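We use cookies to remember your preferences and to see which posts get read. By continuing to browse you accept this. Accept | Manage settings

The Drawer Situation

28 June 2024

I have reached the age where I have opinions about drawers. I didn't plan it. I used to have opinions about bands.

It started when we moved our stuff into room 614 of the old Siltel building in Sirnetstead. It's a good room. It has glass doors, a lot of desk, more chairs than I can account for, and a floor that's somewhere between gray and green depending on how you feel about your life. What it didn't have was anything that looked as if a person had chosen it on purpose. Every surface was for equipment, or for cardboard boxes that once held equipment, or for the cables that go from one to the other. The clothing rack was as close as we got to decor, and most of what hangs on it is dark.

So I was given a budget and told to "do something with the table." The budget was not large. The table is the square white one with the marble pattern, and I'll say up front that I like it. It's a table pretending to be a monument, and I respect the ambition. But a bare marble-patterned table looks like it's waiting for you to sign something on it. It needed an object.

I went to Seneviratne, the housewares place down the hill, where I have never once spent less than I meant to. I came out with a dark teal box from the Nuritz range, with a flat top and a little black drawer in the front, and a pale green vase with a fat ribbed body and a narrow neck. The vase was an impulse. It was sitting on a shelf by itself looking underappreciated, and I was tired.

Then came the flowers. I held out for real ones for as long as it took to remember September, when somebody (me) brought tulips to the last office and they were left standing in their own soup until the smell got into the coats. I bought artificial. They're pink and a sort of peach, with green leaves and some white sprigs that I believe are there to make you think a florist was involved. I told myself I'd get the tasteful kind, in one muted color, and then I stood in front of the tasteful kind and it looked like something you'd find in the lobby of a dental group. Pink it was.
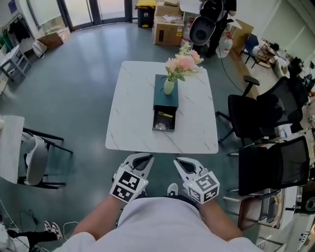
The trouble with a bunch of fake flowers is that they come out of the bag lying flat and they would like to stay that way. You have to bend them. I spent most of a lunch break bending them. Every stem has a wire in it, and every wire has a preference, and the preference of mine is to lean to one side as though listening to a conversation at the next desk. I've straightened them and they've gone back. I now consider this their personality.

Stacking the vase on the box was my one real idea. On the table by itself the vase was too short and got lost, and the box by itself looked like something had been left behind. With one on top of the other, they turned into a Thing. People walk in and look at the Thing. Nobody has complimented it, exactly, but one colleague did ask if it was new, and where I work that's practically a parade.

Now for the drawer, and I'd like to be fair to it. It slides nicely. It has a small metal pull on the front that's pleasant to get a fingertip behind. It's deep enough for a pen and the kind of tiny item that you can't throw away because you don't know what it came off. I had a plan for that drawer. It was going to be for pens. I said this out loud to the whole room so there could be no confusion.

You can guess how that went. In its first week the drawer took in a dead battery, half a pack of gum, a key to no known lock and a sugar packet that had been through something. I emptied it. It filled up again. I put a note in it that said PENS, and the note is gone, and I suspect it was used to write something down by a person who had found a pen.

The other trouble is that it's never shut. People open it, take what they want or leave what they don't, and walk off with it hanging out like a tongue. I've closed it on my way to the kettle and found it open on my way back, a round trip of 3 minutes. I was raised in a house where an open drawer was a moral failing, so this is hard on me. My current theory is that a drawer with flowers on top feels to people like part of a display, and you don't go around closing somebody's display. I may be overthinking the drawer.

I did briefly look into drawer dividers. There's a man's worth of life to be lost in drawer dividers. The cheapest set I found would have cost more than the box, and they're meant for a kitchen drawer, and I'd have been sitting there with a saw at my desk to keep a pen from touching a piece of gum.

Dusting, since two people have already asked: yes, they need it. A hair dryer on the cool setting works if you hold the vase with your other hand. Holding the vase is not optional. The neck is narrow, the bouquet is wide, and when the air hits it the whole business wants to set sail. I do it outside the glass doors, where it looks completely normal.
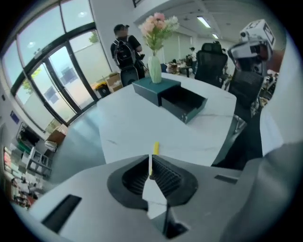
One reader wrote in under the last post, where I'd mentioned the vase in passing, to say that I was doing it all wrong and should fill the bottom with dry rice, because a vase of fake flowers weighs nothing and one sleeve will take it down. She uses 300 grams in hers. She also said that the only cure for a junk drawer is to turn the box around so it faces the wall, and that her own family didn't find theirs again for a month.

I've done the rice. It was good advice and I resent how good. It took roughly half of what she said, mine being a smaller vase, and I poured it in through a rolled-up delivery slip and only got some of it on the table. White rice on white marble pattern is invisible until you put your forearm in it. I was finding grains in my cuffs that evening.

The drawer I've left facing the room. I did try it the other way, and within the hour someone had turned it back, put a pen in it and left it open.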